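Home Water Use, Unit 2 notes
Adalberto Lins
3/1/20

OK, so last time we got as far as the water meter, and a bunch of you asked why the bill never matches what you think you used. Short answer: leaks and toilets. We'll do toilets first (I know, I know) and come back to the leaks in a minute.

Go read your meter before bed, write the number down, and read it again when you get up. I did this at my place on Gokano and it had gone up by 24 gallons overnight with everyone asleep! It was the flapper, that little rubber flap at the bottom of the tank. They get stiff and stop sealing, and the water just trickles down into the bowl all night long.
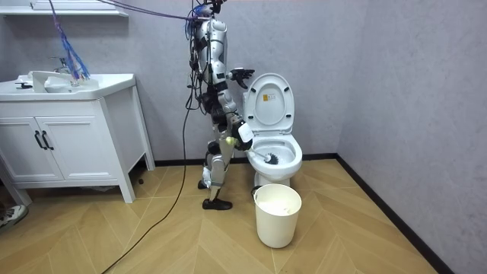

Fig. 2. Bathroom with a white toilet, lid up.

The dye test is the one I want you all to try at home. Put a few drops of food coloring in the tank, don't flush, and go do something else for a while. If the color shows up in the bowl, you have a leak — and you probably need a new flapper, which is a cheap fix.

Now, reading the bill. Look at the sample from Brirnitell in your packet. The 239 at the top is the account's usage for August, in the utility's own units, so check the back page before you multiply anything. People skip that step every year and end up with wild answers on the homework.

For next class: do problems 1 to 4 on page 62, and bring both of your meter readings. If you rent and can't get to the meter, pair up with somebody who can.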